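Call for Participants: Teleoperated Assembly Demonstrations

17 February 2024
By Despina Athanasiadis, Study Coordination, Gretau Laboratory

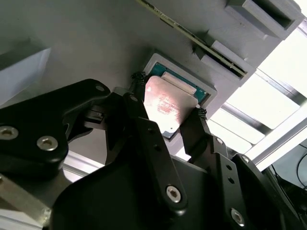
About the study

The Gretau Laboratory invites adults to take part in the recording of examples for Valiner, a learning system for small-parts handling. Participants guide a robot gripper by hand controls while it picks up, turns and places computer components such as processor chips. Each attempt is stored and later used to train the system. Failed attempts are kept as well, and participants are not scored on speed.

Who may apply

Applicants must be 18 or older, have normal or corrected vision and have full use of both hands. No background in electronics or programming is required. Staff of the Valiner project are not eligible.

What is involved

Each participant attends 2 sessions at the laboratory – a training session and a recording session. The study has places for 52 participants. Those who complete both sessions receive a payment of $200. Hand movements and control signals are recorded; faces and voices are not.

How to apply

Applications should be addressed to Christos Sarantis at the laboratory's front office and should state the applicant's available hours. Recording continues through October. Questions on consent and data storage may be directed to Antigoni Karamanlidis, study supervisor.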